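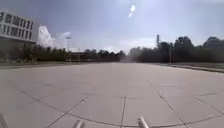
May, prop shop, after lunch

Second go at the voting box for the Mullivcombe comedy heat. The first one counted applause, in theory. In practice it counted the bar fridge, which placed ahead of two of the comics and, going by the tape, had better timing.

Swapped the ceiling mic for a pair of cheap clip-ons, one either side of the house, and put a low-cut on both. The fridge is out of the running. The hand dryer in the men's room is still a contender.

Paddle buttons: 4 built, 2 work. The dead pair have the ground wire on the wrong lug, my soldering, my handwriting on the masking tape saying "checked." Redo before anyone from Karham looks in the box.

Yhon wants the online vote and the room vote shown on the same screen. I said fine, then did the arithmetic. The room holds 600 if they bring out the folding chairs. The online vote holds anybody's cousin with a phone. Last year at Zollatholm a ventriloquist got through on cousins alone and spent his final set thanking them by name. So: two separate bars, two colors, and the host can explain it. The host will not explain it. Put a label on.

Bar display lags behind the count. I thought it was the cable, swapped the cable, same lag. Thought it was the laptop, swapped the laptop, same lag and now no sound. Muñoz sent a note suggesting we call it "suspense." Leaving that as plan B.

Smoothing is set too high as well – a single loud laugh hangs on the meter well into the next joke, so a dud following a good line scores nicely. Most of the comics would vote to keep this. Turned it down anyway.

To do: resolder paddles, find the old laptop's power brick, ask the venue whether the dryer has a switch.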